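Objet : Re: [fil-et-trame] Draps imprimés : l'encre, le grain, et la patience

Bonjour la liste,

Je réponds avec du retard, le message d'origine est remonté dans ma boîte à la faveur d'un grand ménage. Je recopie ce qui nous occupe :

> J'ai acheté en solde un ensemble de lit de chez Fliser, modèle Pretdale,
> imprimé façon page de journal. Très joli en magasin. Au bout de quelques
> lavages, les colonnes de texte ont viré au gris souris et le drap-housse
> a rétréci au point de se décrocher dès que quelqu'un s'assoit. Le service
> client me dit que c'est « l'évolution normale de la matière ».
> Questions : 1) est-ce que le vinaigre fixe l'encre, oui ou non ?
> 2) est-ce que ça vaut la peine de reprendre les coins ?
> 3) avez-vous mieux à me conseiller pour un lit où l'on vit beaucoup
> (lecture, tri du linge, chat) ?

Au point 1, je réponds non, et je sais que je vais me fâcher avec la moitié des abonnés. Le vinaigre enlève le calcaire, assouplit un peu les serviettes et parfume la salle de bains à la vinaigrette jusqu'au lendemain. Sur un imprimé pigmentaire, il ne fixe rien. La couleur est collée en surface par un liant, et ce liant est cuit à l'usine, correctement ou à la va-vite. Une fois le drap dans votre armoire, la cuisson est terminée. J'ai fait tremper des draps dans du vinaigre blanc pendant des années avec la ferveur d'une convertie, et ils ont pâli exactement au même rythme que les autres.

Ce qui change quelque chose, dans mon expérience : laver à l'envers, à trente degrés, avec un tambour à moitié plein. Le frottement use davantage que l'eau. Un drap imprimé lavé avec trois jeans et une fermeture éclair, c'est un drap poncé. Sécher à l'ombre aussi, mais là je prêche dans le désert, mon propre étendage étant plein sud.

Pour « l'évolution normale de la matière », bravo à Fliser. Je compte resservir la formule chez le dentiste.

Point 2, les coins. Oui, cela vaut la peine, à condition que le tissu ne soit pas déjà cassant. Tirez dessus dans le biais, près de l'élastique. S'il craque, faites-en des torchons et passez à autre chose. S'il tient, décousez l'élastique, ajoutez une bande de coton au bas de chaque coin (prélavée, la bande, sinon on recommence la comédie dans six mois) et remontez un élastique neuf. Ne cherchez pas à assortir, personne ne regarde sous votre matelas. Comptez une soirée, ou deux si, comme moi, vous cousez le premier coin à l'envers par tradition.

Reste la question de la tension. Beaucoup d'entre nous coupent l'élastique trop court en croyant bien faire, et le drap se relève comme une charlotte de cantine. Laissez-le un peu mou, c'est le retour de tissu sous le matelas qui tient le lit.

Point 3, le lit où l'on vit beaucoup. Je plaide coupable, le mien sert de bureau, de table à repasser et de gare de triage. J'ai justement un imprimé journal, que je défends : c'est salissant au sens noble, autrement dit les taches y passent pour de la typographie. Un drap blanc vous dénonce à la première tasse de thé. Un drap couvert de caractères a toujours l'air d'avoir quelque chose à dire.
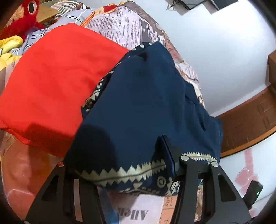 Bleu marine à bordure zigzag crème, sur drap journal.

Sur ce genre de fond, les textiles foncés posent toutefois un problème que l'on n'évoque jamais dans les catalogues : le dégorgement. Un marine mal rincé, posé humide sur un drap clair, y laisse son souvenir. Faites l'essai du mouchoir blanc avant tout mélange : un coin mouillé, un mouchoir, un coup de fer tiède. Si le mouchoir bleuit, lavage à part, et sans négocier.

Côté remplacement, deux pistes, sans actions chez personne. La percale d'Ulloa, réf. 2942, vendue au mètre, se tient bien et supporte qu'on l'oublie dans la machine. Elle est raide comme la justice les premières nuits, puis elle se rend. Le satin de coton Kurkley, réf. 3929, est plus doux, plus cher, et il attire les poils de chat avec un dévouement que je n'ai rencontré nulle part ailleurs. Vu la composition de votre foyer, prenez la percale.

Méfiez-vous au passage des nombres de fils affichés en gros sur l'emballage. On peut compter les brins retors séparément et doubler le chiffre sans ajouter un gramme de coton. Regardez le tissu devant une fenêtre, froissez-en un coin dans le poing, relâchez. Vous en saurez plus qu'avec l'étiquette, et la vendeuse vous laissera tranquille.

Dernière chose, pour le rétrécissement. Si vous achetez au mètre, lavez le coupon entier avant de couper, à la température la plus chaude que vous lui infligerez un jour. J'ai perdu presque 9 centimètres sur une longueur de lit en sautant cette étape un mardi où j'étais pressée. Le drap existe toujours, il sert de nappe.

Si quelqu'un a gardé le patron de coin à soufflet qui circulait sur la liste en juillet, je veux bien qu'on le renvoie. Ma copie a servi à caler la machine à coudre et il en manque la moitié utile, celle avec les mesures.

Bien à vous toutes et tous,

L'abonnée du fond de la classe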